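How to Keep Snacks Crisp After Opening

4 min read

Chips, crackers and puffed rice go stale for one reason: they take up moisture from the air. Slow that down and an open bag will last much longer. You do not need special equipment.

1. Press the air out. Lay the bag flat and push from the bottom toward the opening. Go gently with thin chips.

2. Fold the top over in narrow folds, at least four of them, and clip the middle. On a wide bag use two clips, one near each corner.

3. Store it away from the stove and dishwasher. A high shelf over a kettle is the worst place in most kitchens.

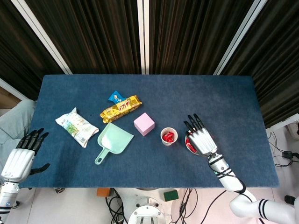
If you are serving a group, pour out a small amount and close the bag again right away. Food left in an open bowl softens fast, and anything from the bowl should not go back in with the rest. Refill as needed.

To rescue crackers that have already gone soft, spread them on a baking sheet in one layer and heat at 200 degrees for 30 minutes. Let them cool completely before you put them away -- warm crackers give off steam and will soften again in a closed container. This works well for plain crackers and less well for anything with a filling or a sugar coating.

Throw out anything that smells like old oil. Reheating does not fix that.

Related
How to Store Flour in Summer
Jars or Tins: Which Seals Better?
Cleaning a Pantry Shelf
Freezing Bread in Slices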